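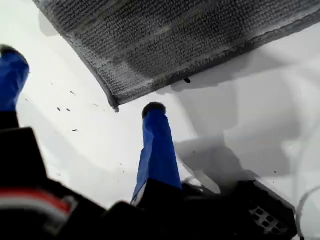
Gray towel, white table, blue-taped fingers.

Towel tips for anybody recording demos at home

I've been recording towel demos for the Pametell project all summer, and people keep writing to ask how I get through a batch without losing my mind. So, my little collection of tricks! Most of them I learned the slow way, and a couple came from Sewwandi Talukder, who is a lot tidier than I am.

Pick a towel that doesn't match the table
My first towels were white on white and I could barely find the hem when I played the episodes back. Gray on a white top is so much easier on the eyes (and on whoever has to label it later).

Wipe down more often than you'd think
Microfiber sheds and picks up crumbs, and little dark specks are very easy to see on a white top. I do a quick pass with a damp cloth every 40 episodes. If a few specks sneak in between wipes I leave them alone, a bit of mess is fine in the data.

Go in at the edge, slowly
Bring the fingertips down next to the hem or a corner, stop for a beat, then close. When I rushed I got a lot of pinched air, and in one bad evening I threw out 73 episodes. Slow approaches look boring but they're the ones I keep. 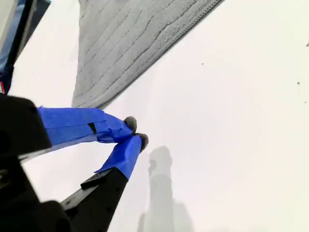

Keep a roll of blue painter's tape handy
I use it on the fingers and I redo it when the flaps start lifting enough to bother me. Wrinkles I don't worry about. Parveen Matubbar wraps hers smooth as a birthday present, and good for her!

Toss the towel between takes
Don't lay it out nicely every time! I drop it from elbow height and take whatever I get, a corner pointing at me, a curled edge, a big lump. I'm at 482 good ones out of the 1000 I promised for September, and hardly any two start the same.

Write the note right away
One line per episode, which corner, keep or toss. I use a paper pad.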